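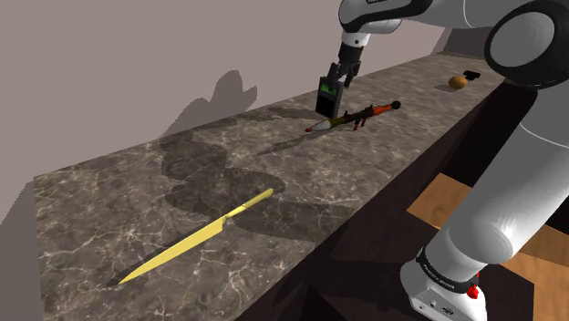 12 February 2026

Second week with Wiltik and I still don't see who it's for. The plan, as Grimow sold it to us, is that the arm learns to pick and place in simulation first, then moves to the packing benches in May and takes over the small stuff. So my job now is to watch a pretend arm pick up pretend things off a pretend marble counter. We have never had a marble counter. We have never shipped a yellow knife or a potato either, and I've packed here long enough to know.

I got through 96 clips before lunch, marking each one good or bad. My back doesn't hurt, I'll give it that. My eyes do. Packing, I could talk to whoever was across the bench. With this I sit in the old Onon office with headphones on and the blinds down, and by three I've forgotten how to hold a conversation.

They want 2,000 marked by the end of the month. I asked the trainer what happens to the bench crew after May and got the word "redeployed," same as they used when the Satti line closed. I asked to where. She said it was being looked at.

The screen gave me a little badge for accuracy. I'd have liked the 30 minutes' overtime I stayed for. Tomorrow I'm asking for that in writing, and for a better chair.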